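# How a Sorting Arm Picks Up a Stick

*A page for young readers from the Dresalance Learning Center*

Suppose a pile of sticks has been dropped on the floor. Some lie across others. Picking one up is easy for you, but a robot must work out each part of the job.

The Sundeck is a sorting kit made by Mansour. Schools and museums may borrow it from the Dresalance Learning Center for 16 days at a time. It includes a robot arm, a metal bin and a set of colored sticks.

## What is a robot arm?

A robot arm is a machine that can bend and turn, much as your own arm does. At the end of the arm is a **gripper**. The gripper has fingers that open and close.

The arm does not decide things the way a person does. It follows a **program**, a list of instructions written by people.

## Why are sticks difficult?

A ball looks the same from every side. A stick does not. The gripper must turn so that its fingers close across the narrow part. If they close the wrong way, they may push the stick along the floor of the bin.

Sticks also overlap. When one rests on top of another, it is often wise to lift the top one first. You may know this rule from games played at home.

The sides of the bin matter as well. The arm must reach in and come out again without bumping the metal.
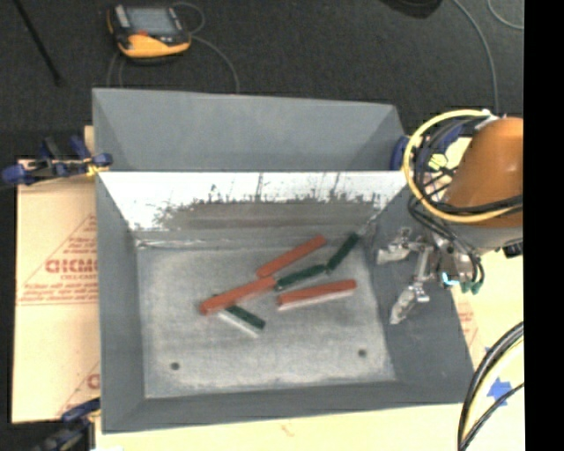 *The Sundeck at work: red and green sticks lie in the bin, and the open space between the gripper's fingers holds nothing.*

## How does it learn?

The arm needs practice. In January, our staff ran 1,157 practice picks with the kit. The arm missed 116 of them. Each miss was written down so that the program could be improved.

"A missed stick is useful to us," says Jihad Karam, who manages school loans. "We look at where the fingers were and try again."

## Would you like to try it?

Ask your teacher to write to the Center. The loan fee is $275 for each class, and an adult must be present whenever the arm is switched on. Please keep hands outside the bin — even when the arm is still.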